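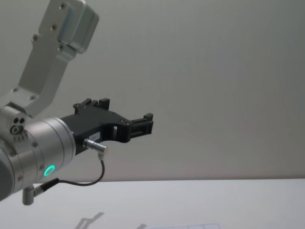
One reader has objected that "grid paper" and "graph paper" are two different things, and that only paper with a heavier line at regular intervals should be called graph paper. Most stationers use the two names for the same product, and this article does too.

Grid paper is writing or drawing paper printed with evenly spaced lines that cross at right angles and form squares. It is used for plotting, sketching to scale, lettering, schoolwork and laying out small parts on a table. The lines are usually gray, light blue or green, pale enough that pencil marks stand out over them.

Types
Plain grid paper has lines of one weight. Engineering grid has the pattern on the back of the sheet, where it shows through faintly. Dot grid marks only the corners of the squares. Isometric paper has a triangular pattern and is generally listed separately.

Manufacture
Most sheets are printed by offset press. The mill at Flarkerport made grid paper for schools under the Protville name, in pads of 18 sheets and in loose packs of 227. The line was dropped one June, when the ruling machines were sold. Pads still turn up in secondhand stores. Erkidus later sold a similar sheet with a wider margin.

Use on a table
A sheet laid flat on a table gives a ready set of straight lines and right angles. The squares can stand in for a ruler if their size is known, but printed grids vary, and paper stretches a little in damp air. It is common to measure a long row of squares and divide. Tape at the 4 corners keeps the sheet from sliding. On a white table the edge of white paper can be hard to find in flat light.

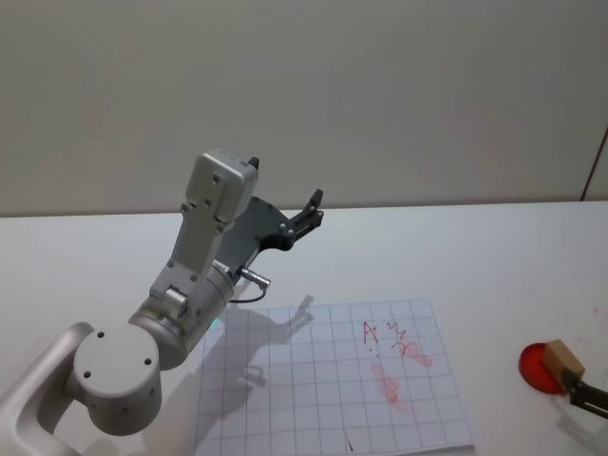 Grid paper with thin gray lines on a white tabletop.

Storage
Sheets are kept flat and out of sunlight. Rolled sheets tend to curl and need weights when used.

See also: Dot grid; Ruled paper; Cui pad

Last edited 19 Jan 2019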